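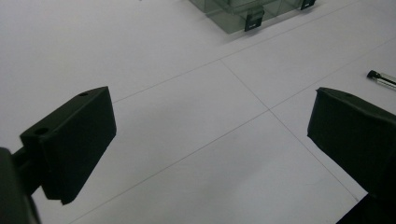 4.2 The cleared surface

Figure 3. White work surface with faint grey seams between its panels, seen from above.

We use cookies to improve your reading experience. Accept all / Manage preferences

Clutter has a large literature. The bare tabletop has hardly any, presumably on the grounds that there is nothing on it to cite. We came to the subject sideways, while asking 40 people at the Hekdale and Bivden sites what they meant when they wrote "table clear" on the end-of-shift sheet. We got 15 definitions. Four of them allowed for a mug.

The panelled white surface (Figure 3) was the type our respondents spoke of most warmly and trusted least. White shows everything, which was given both as its chief merit and as grounds for complaint. Barredo has argued elsewhere that a pale surface disciplines its users. Our interviews suggest that it mainly teaches them to put things on somebody else's.

The seams deserve a paragraph. Thin and pale as they are, they were treated at Bivden as borders. Wilfredo Mangubat described his own share as "two panels and a bit", the bit being under negotiation since December. Amra Spahić, who worked at the next place along, did not recognise the bit. At Hekdale the same lines were said to be for lining things up, although when we asked which things, the answer was usually "well, anything square".

Tidying followed the panels too. People wiped up to a line and stopped. One respondent cleaned a crumb's width past it and was thanked in a tone she did not care for. Estrella and Gatchalian report similar behaviour with shared shelves, where the boundary was a strip of tape and feelings ran higher.

We should be careful about how far this goes. A large plain surface invites claims of all sorts, and the 60 sheets we collected record only that someone ticked a box. Whether the table was clear by any of the 15 definitions, the sheets do not say. Section 4.3 turns to drawers.

Shares: 4 | Comments: 0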